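Kitchen | Tips & Tricks | Cleaning | Storage | Workshop | Reader Mail
Kitchen > Tips & Tricks > Citrus

Lemons and limes: getting the juice out, keeping the board nice

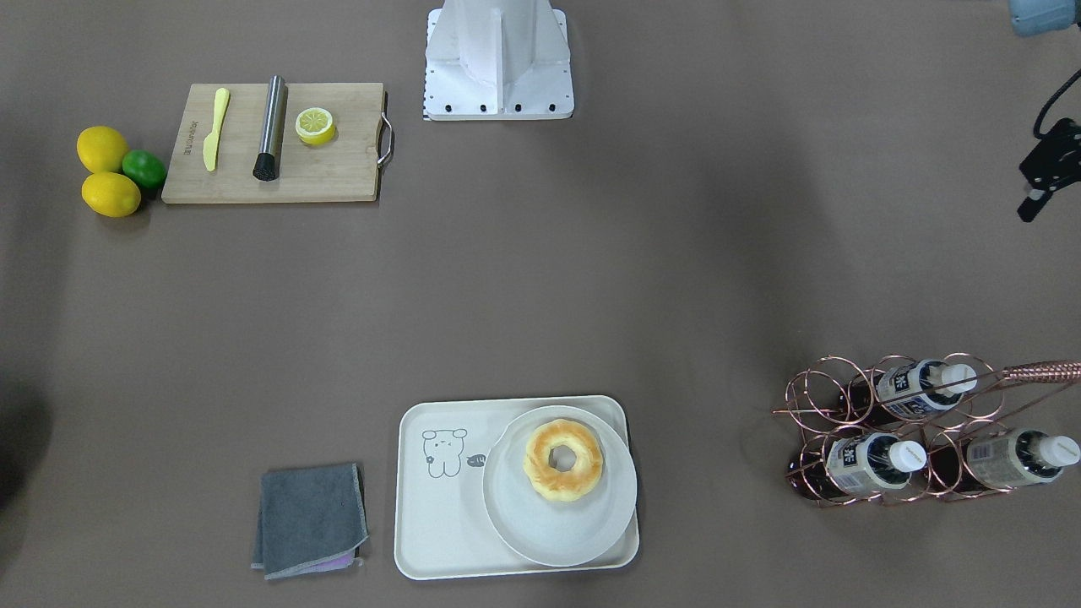 By the Flitwood kitchen desk -- 15 Aug 2019 -- 54 comments -- 516 shares

Lemon season at our place is whenever the store has the big bags. So, all year. Quick ones today, I have a sink full.

Roll first. Whole lemon, flat of your hand, lean on it, back and forth on the counter. Ten seconds. You feel it go soft. Skip this and you leave juice behind every time.

Cold lemons are stingy. Out of the fridge an hour ahead, or a bowl of warm water if you forgot (I forget). Microwave works too but go short. Too long and one end gets hot and wierd.

Cut across the middle for squeezing. Lengthwise for wedges. Half a lemon cut across shows you all the segments, easy to flick the seeds out with the tip of a knife before you do anything else.

No juicer? Muddler. Hold the half over a glass, push the end of the muddler into the middle and twist. A textured head grabs the pulp better than a smooth one. Mine is a stainless one, goes straight in the dishwasher. Got a Prikik press for my birthday and it lives in the drawer -- too many parts.

Muddling limes in a glass: press and turn, four or five times, stop. Pound on the peel and it goes bitter. Sugar in first, it's gritty and does half the work.

Limes are fussier than lemons. Get the heavy ones, smooth skin. Light and hard means dry inside. A bit of yellow on a lime is fine, usually juicier.

Storing. On the counter they're good for 7 days in my kitchen, less in a heat wave. Fridge, closed bag, push the air out -- most of a month. Don't keep them tucked up against bananas.

Cut half left over? Face down on a saucer, in the fridge. Or in a small jar with a lid. Use it tomorrow, not next Tuesday.

The board. Wood is fine for citrus but don't let it sit in juice. Wipe it right away, rinse both sides, stand it on edge to dry. Flat on the counter = warped board. A board with a metal handle, dry around the handle where it meets the wood, water hides there. If yours has lettering on it go easy with the scrubbing or you'll lose it.

Onion smell in the board: coarse salt, rub with a spent lemon half, leave it a few minutes, rinse. Oil after, once it's totally dry. I use the Moschos board oil, a plain mineral oil does the same job. I oil mine in February and again when it starts to look thirsty.

Plastic butter knife. Keep one by the board. Scrapes pulp and seeds off without scratching the wood, loosens a cake edge in a nonstick pan, spreads glaze. Not for cutting lemons, you'll just mash them.

Doughnut glaze while you have the lemon out. Powdered sugar in a bowl, juice a teaspoon at a time, stir. It looks too dry and then all at once it's too runny, so go slow. Plain ring doughnuts, a day old is ok. Warm them at 90 C for a few minutes first if your oven goes that low, dip the top, let it set on a plate.

Put the plate on a tray with a raised rim. Drips stay on the tray, one thing to wipe. Ours has a cartoon bear on it and the kids fight over who gets it. Check the plate sits flat inside the rim, or go a size smaller, otherwise it rocks when you carry it.

Zest before you squeeze!! Every time I do it the wrong way round. Zest freezes fine in a little Plurer tub, scoop out what you need, lid back on quick.

Spent halves -- down the disposal in small bits with cold water running, or round the faucet for the limescale. Rinse well after. Keep it off marble, it etches.

54 comments | Share | Print | More in Citrus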